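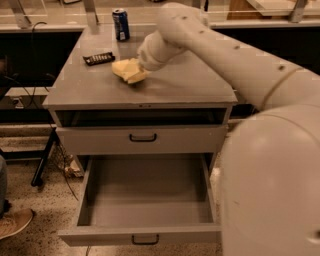 The open day at the Nivadmont workshop begins at ten, but the woman who leads the Toseo project asked us to come earlier, when the hall is still quiet. She offered coffee and then apologized that there was no milk.

"Please write that this is not a show," she said. "People come in and they expect dancing. We do housework here, and we do it slowly."

Toseo is a program for teaching a robot small household jobs. The arm wipes, picks up, puts away. The team works with a plain gray cabinet that has two drawers, and with ordinary things which they put on top of it, such as a soda can and a yellow cloth. I asked why they chose a cabinet and not, for example, a kitchen.

"A kitchen is a hundred problems at the same time," she answered. "A cabinet is maybe four. There is a top, there is a drawer, there is a handle, and there is something soft. The soft thing is the worst one."

She meant the cloth. A can has always the same shape, she explained, and if you know where it stands you know almost everything. A cloth is different each time somebody drops it. "You can take it in your hand a thousand times and it will never lie the same. For us people it is nothing. We don't even look. For the robot every fold is a new question."

How many times have they tried it, then? She went to look in a notebook, because she did not want to say a wrong number. The count for the cloth was 1003 attempts since December. She did not want to tell how many of them were good. "Enough that I sleep," she said, and her colleague at the next table laughed.

This colleague came to the project from Wieser, where he repaired packing machines for many years. He is the one who talks with visitors when the hall is full. I asked him what they want to know.

"The first question is always the price. The second is if it can iron." He has counted the ironing question at the last open day, only for himself, and he got 37. "It can not iron. I say it very friendly."

Children ask better things, in his opinion. One girl wanted to know if the robot knows that the drawer is empty. He had to think before he answered her. "I told her it can look inside, but it does not wonder where the things went. She was not satisfied with this, and I am also not."

We spoke also about safety. Visitors may stand near, but one of the team stays always beside the arm, and the stop button must be in reach. The project leader is strict about this rule. She told me that she once sent a guest from Luvlow outside when he leaned over the cabinet to film with his phone. "He was angry for five minutes. Then he came back and stood where I asked."

At the end I wanted to know if she would have such a robot at home. She took a long time with the answer.

"For my mother, yes. She has bad shoulders and the low drawers are difficult for her. For me, I don't know. I am very particular how a cloth is folded."

The next open day in Nivadmont is on 29 October 2024. Entrance is free, and children should come with an adult.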